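Kitchen chores by the thousand: Liltitcombe group builds its practice set

Visitors to the second floor at Liltitcombe this July will notice that the long table by the windows has filled up with monitors, mugs and people leaning forward in their chairs. They belong to the Muli project, which has spent the better part of the summer putting together a large set of worked examples from which a household robot program can learn its way around a kitchen. Most of those examples are made in simulation, with a person guiding the arm from a desk and the computer quietly keeping a record of every move.

The target is 4000 finished runs, and the group is pleased to report that it is well on the way. A run lasts as long as it takes to do one small job – open a drawer, move a cup across the counter, turn a faucet handle, reach something down in the sink – and it is saved only when the person at the controls is happy to put their name to it. Each one is then watched again, start to finish, by somebody else.

"I thought I would be tired of kitchens by now, and I'm really not," said Leonie Kohlhase, who joined Muli in the spring and has been in charge of the counter and sink tasks ever since. "You begin to care a great deal about where the front edge of a countertop is. My mother asked me what I do all day and I told her I put things down gently."

The kitchens themselves come out of Bollura, the group's own room builder, which lays out cabinets, counters and appliances and then changes the finishes from one run to the next. A marble top may turn up with a black sink in one session and a steel one in the next, and the light moves as well. There are 21 layouts at present, and Janaka Bhuiyan, who looks after Bollura and has drawn more cupboard doors than he ever expected to, would like to add a few smaller ones before the fall, with the kind of narrow counters that many of us live with at home.

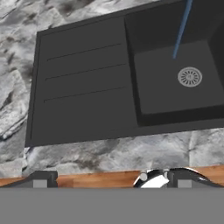
Issue 40, page 3

The view from the gripper has become a favorite topic at lunch. With the two black fingers along the bottom and the sink unit beyond the counter's edge, the person driving has a fair idea of what is straight ahead and rather less idea of what is off to either side. Shanthi Barua, who trains new drivers, asks everyone to spend their first morning simply moving about over the drainboard and the basin without trying to finish anything at all. She has found that people who do this settle in much faster, and she is also, by her own cheerful admission, fond of making newcomers slow down.

Sinks have needed more patience than the other stations. A basin is deep, its walls are close together, and in the dark finishes it can be hard to judge how far down the floor is. The first round of sink runs was set aside after review, when Kumudini Amarasinghe pointed out that nearly all of them came in from the same direction. A program that learned from those would have had a very narrow notion of how to reach into a sink! The starting positions are now shuffled before every run, and drivers are asked to follow whatever path feels natural to them, even if it is a little roundabout.

Unsuccessful tries are kept too, in a folder of their own with a short note on what went wrong. Marisol Castellanos reads all of the notes and has started a weekly summary, which has picked up a loyal readership well beyond the project. She is hoping that the failed runs will be of use later on, when the group turns to teaching the program how to recover from a poor grasp.

Once the sink tasks are complete, the whole set will be handed over to Drelar, where the first full round of training is to take place. The plan there is to hold back 100 runs for testing and to learn from all the rest. Results should be ready in time for the winter issue, and we look forward to sharing them with you.

In the meantime the Muli table is always glad of an extra pair of hands. Colleagues from any department who would like to try driving for an hour or two are welcome to stop by after 2 p.m. and ask for Shanthi – no experience is needed, and there is usually cake.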